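Trilbridge to mail new water bills after meter mix-up

Households in the north end of Trilbridge will get corrected water bills in October after the town found that 400 meters had been read against the wrong addresses.

The error goes back to the spring, when the town moved its billing records to a new system. Meters on one side of several streets were matched with houses on the other side. Some customers paid for a neighbor's water for two billing periods before anyone at the water office noticed.
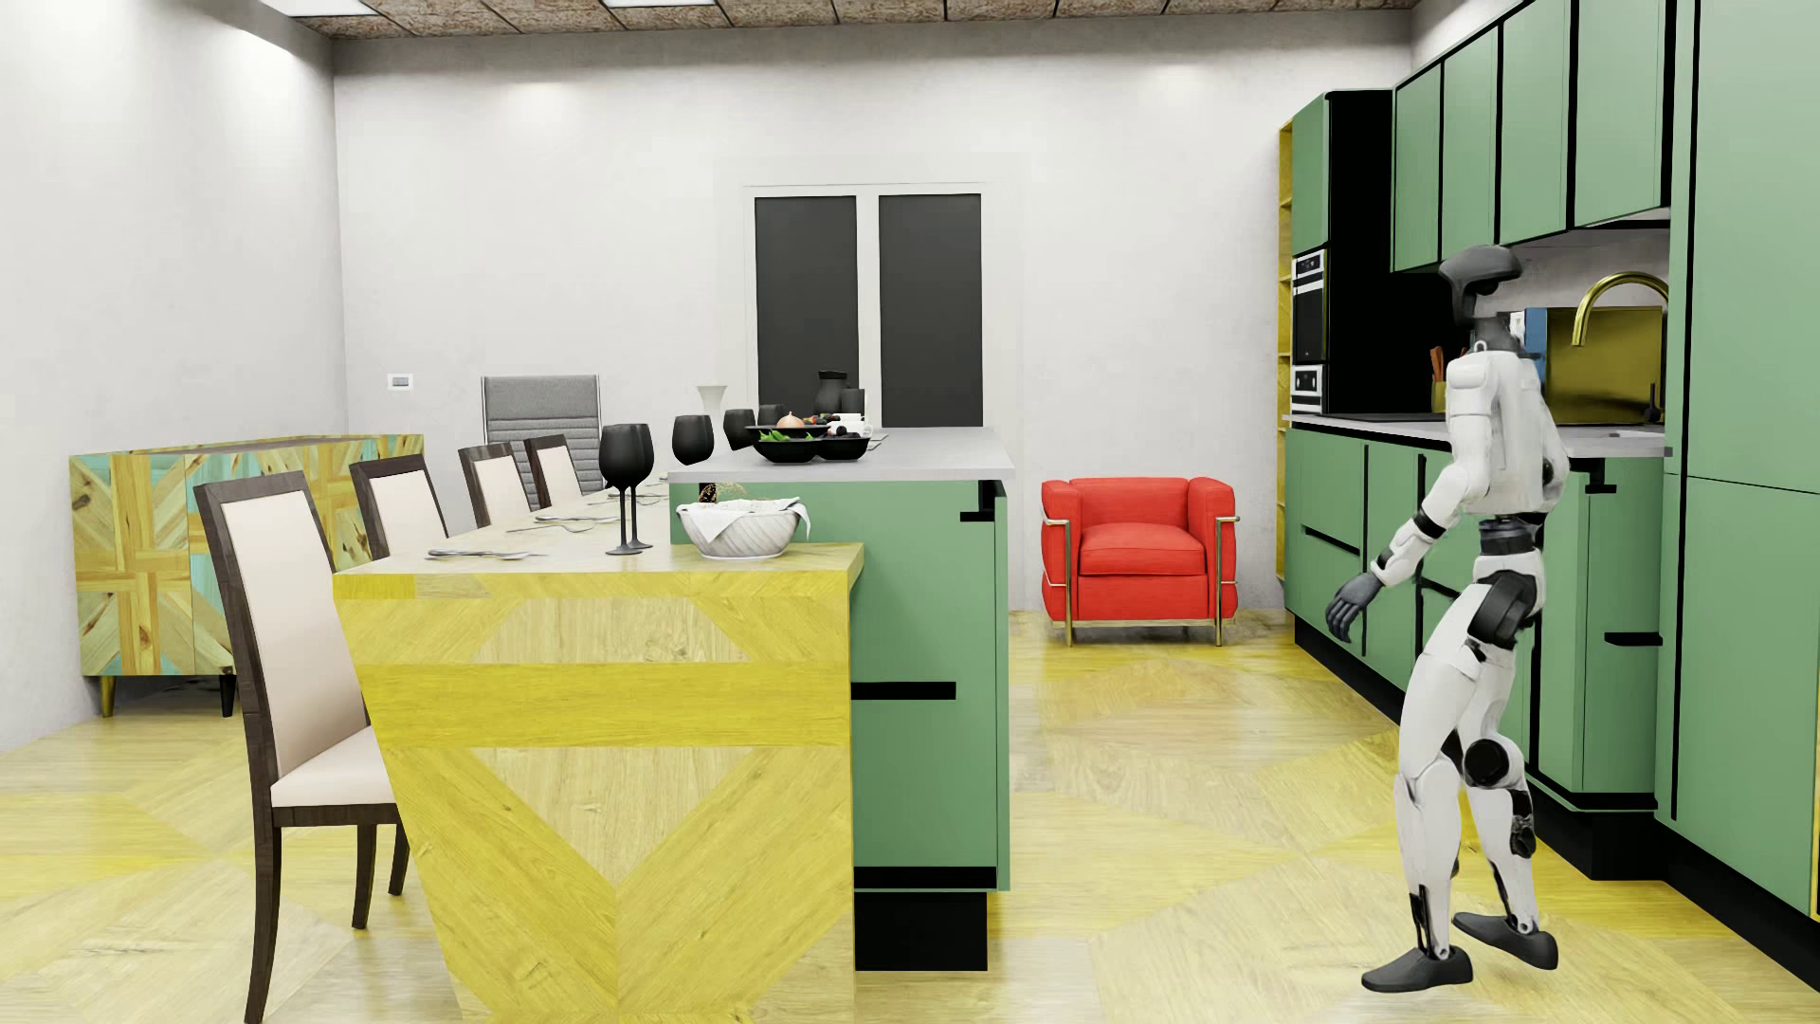

The mix-up came to light when a customer on Ghauri Street was billed for a full summer's use at a house that had stood empty while its kitchen was being redone. A crew went out, checked the number stamped on the meter and found that it belonged to a home across the road. Staff then went back through the whole route.

The town says most of the differences are small. For 29 accounts, though, the difference is more than $100. Customers who paid too much can have the money back as a check or leave it as a credit on the account. Those who paid too little will have until the end of next year to make up the balance, and no late fees will be added.

Shutoffs on the affected streets are on hold until the corrected bills have gone out.

The work covers Ghauri Street, Cimotham Road and the short streets between them. Homes south of the railroad line are not affected. Neither are apartment buildings with a single shared meter, which are read by hand under a separate contract.
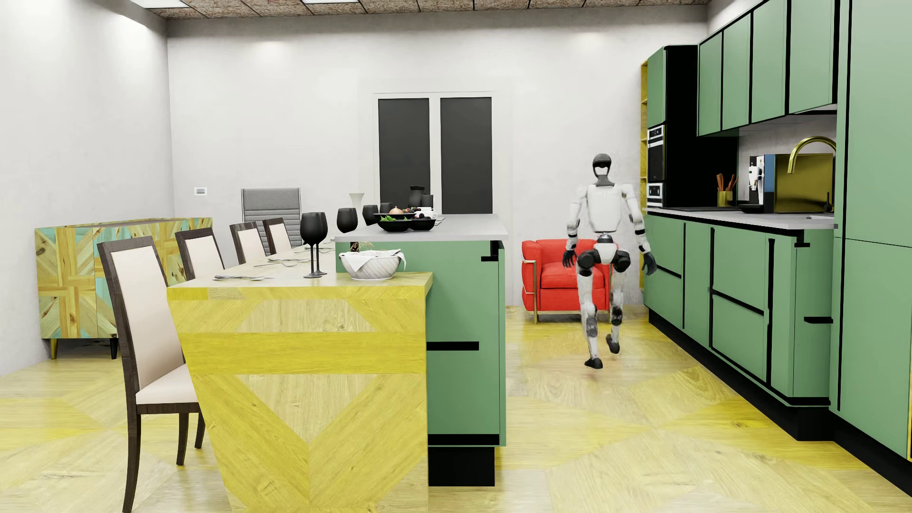 Truvden, the company that handles billing for the town, will pay for the printing and mailing of the new bills. The town council was told at its last meeting that the company will also cover the overtime for the crews who rechecked the meters. A request for a wider refund of the billing fee was put off until the winter budget talks.

Several residents at the meeting asked why high bills had not been flagged sooner. The water office said the new system sends out an alert only when use doubles from one period to the next, and most of the swapped accounts stayed under that mark. The setting has now been changed.

Residents can check their own meter by lifting the lid of the box near the curb and comparing the number on the dial cover with the one printed at the top right of the bill. Lids that are stuck or cracked should be left alone – call the office and a crew will come out.

Anyone who moved out of the area over the summer should send a forwarding address so that a refund can be mailed. The water office counter at Town Hall is open from 8 a.m. to 4:30 p.m. on working days, and will stay open until 6 p.m. during the first two weeks after the new bills arrive. Bring a copy of the old bill if you still have it.

The next regular reading for the north end will go ahead as planned in November.

14 comments | 37 shares

Contact the newsroom | Copyright Trilbridge local news. All rights reserved. | Back to top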